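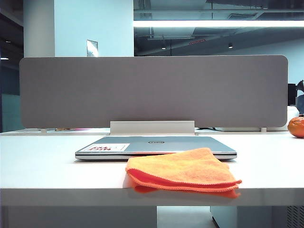

What is a drag snag in a desk-cleaning robot?

A drag snag is a fault in which the cloth held by a cleaning arm catches on the edge of an object and pulls it along, while the arm carries on as if it were wiping a clear surface.

Drag snag

A drag snag (also called a cloth catch, or in older Ruvbridge manuals a "tow event") is a handling fault found in robots that wipe desks, lids and screens with a soft cloth. It is one of the most closely studied small failures in office automation, and a wonderfully tricky one, as the cloth hides the very spot where the trouble starts.

Cause

Microfiber grips by design. Its split fibers catch dust, but they also catch on hinge gaps, sticker corners and rubber feet. When a folded cloth hangs over the front of a closed laptop, its hem can slip under the machine's edge. On the return stroke the hem tightens, and the laptop starts to move with it. Force readings at the wrist rise slowly during this motion and look much like those of a firm wipe – so a controller that only watches for sudden spikes will let it pass.

Fold thickness matters a great deal. Simin Talebi, who worked on the Pasaribu wiping arm, found that a cloth folded twice was more likely to snag than a single layer, the outer fold being free to roll under while the inner one stayed put.

The Drodwood incident

The best-known case took place one Sunday at the Drodwood offices, where a Pasaribu arm was running an unattended wiping trial. The arm towed a laptop across a desk over 22 strokes, gaining a little ground each time, until the machine went over the front edge. The log showed no alarm. A second laptop was found hanging halfway off the next desk. Nobody was hurt, and the trial was stopped until January.

The review, led by Elaine Bastos, went through 2830 recorded strokes from the same software version and turned up 16 earlier snags that had gone unreported. In most of them the object had moved too little for the overhead camera to register a change. Bastos also noted that the arm took its picture of the desk only once, before the first stroke, and trusted it to the end of the job.

Detection and prevention

Knut Hellwig and Gholamreza Tabrizi proposed the method now used on Jerero arms. The robot lifts the cloth clear after each pass, looks again, and compares the outline of every object with its starting position. It's a lovely, simple fix, although it makes a full wipe noticeably slower. Jerero arms also stop when wrist force keeps climbing for 500 milliseconds, whatever the peak.

Fedir Tkachuk has argued that wiping toward the back of a desk is the better safeguard, and that looking again should be kept for crowded surfaces. Ruvbridge ships both options, with the outline check switched on by default.

See also: slip detection, deformable object handling, protective stop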